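I took the job at the store in Undville in September, after the mill let me go. The store had a sign that said Roman Produce, though the man called Roman had been dead a long time and the woman who ran it now had bought the name along with the shelves. She gave me an apron and a key and told me what I would be paid. Then she showed me how to build a display.

Start with the beans, she said. Beans go where they fall, so let them. Put the smooth things next to the rough things. Keep the lemons high, where people see them from the door. Don't fill a bin to the top before noon, or they'll be afraid to touch it.

I wrote this down on the back of a Hodex seed packet and kept it in the apron pocket. For 2 weeks I took it out every morning. After that I only touched the pocket to know it was there.

The sweet potatoes were the trouble. They came from a grower past the Zoso bridge and they were a strange bright purple, and people in Undville didn't buy them. They picked one up and turned it over and put it back. By closing time I would have the whole heap to straighten, and it was always the same heap. I moved it beside the lemons, and then down by the cucumbers. In the end I put it next to the tomatoes and left it there.
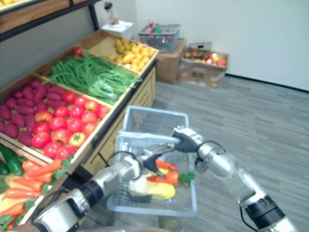
She told me they looked fine, but that tomatoes bruise if a sweet potato rolls onto them, and that I should think about who would be paying for the tomatoes. Then she went into the back to do the invoices. I could hear the adding machine.

I left them where they were. I thought the red made the purple look like something you could eat.

An old woman came in most mornings at 9. She bought two lemons and a handful of beans, and she picked the beans one at a time. It took her a long while. I used to find work near her, wiping the rail or folding bags, because I liked the sound of the beans dropping in the basket. One morning she pointed at the sweet potatoes and asked me what you did with them.

I said I didn't know. I said I'd never eaten one.

"You sell them," she said.

"I put them out."

She took one and paid for it. That evening I took one too, and left the money in the drawer. I baked it in the apartment over the laundromat with the window open, and ate it standing up with butter and salt. It was dry at the ends and sweet in the middle. I ate the skin.

The next morning I was at the store before it was light and took everything out of the bins. I washed the wood and let it dry. Then I started again from the cucumbers and worked across. I laid the cucumbers so they all pointed more or less one way, and I put the carrots in below them with the tops still on.
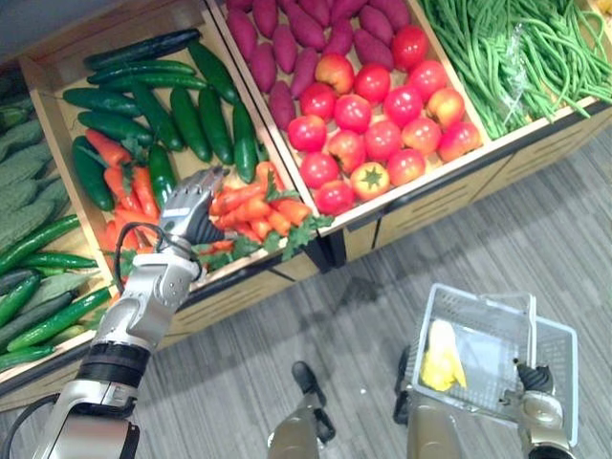
When she came in, she stood in front of it with her coat on. She said the carrot tops would wilt by three. I said I'd cut them off at three. She said all right.

The old woman came at 9 and asked if I had found out.

"You bake it," I said. "Longer than you think. Leave the skin on."

"I boiled mine," she said. "It turned the water."

She bought 2 more, and a carrot. A man behind her in line asked what they were, and she told him to bake it and leave the skin on, as though she had always done it that way.

We sold 31 that day. I know because the owner made me write it on the invoice before she called the grower. She ordered 100 for the next delivery and said that if they rotted it would come out of somebody's pay, and she looked at me when she said it.

At three I cut the tops off the carrots. They hadn't wilted, but I had said I would. I put them in a bag and carried them home and set them in a glass of water on the windowsill, where they stayed green until the end of the month.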